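About Orevmont Worktops

Hello! I'm Peninah Shemweta, and I make worktops and table tops for a living (and, if my family is to be believed, for a hobby as well). Orevmont started with 662 pounds, a borrowed van and a kitchen in such a state that I couldn't bear to roll out pastry in it. I did that one, then my neighbour's, then her sister's, and by February I'd handed in my notice.

There are more of us these days. Meron Weldu does the measuring and will happily talk you out of the most expensive option. Josphat Mosoti cuts and fits, and he's the one to ask about awkward corners, sloping walls and sinks that don't sit where the plan says.

What we like

Anything with a bit of pattern, really! Plain white has its place, but I'm a veins person. We keep 22 finishes in the showroom and you're welcome to take samples home and leave them by the kettle for a week. My own favourite is dark grey-green with thin white veins branching across it on the diagonal. I'd put it with pale lavender-grey walls every time, it looks so calm.
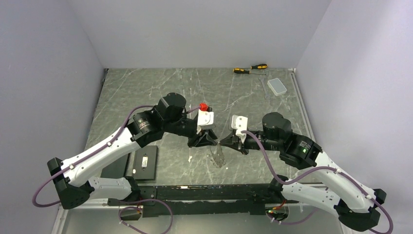 Come and see us

We're open Monday to Saturday, ring the bell if the front's locked. Bring a rough sketch with your measurements on, back of an envelope is fine, and Meron will put the kettle on.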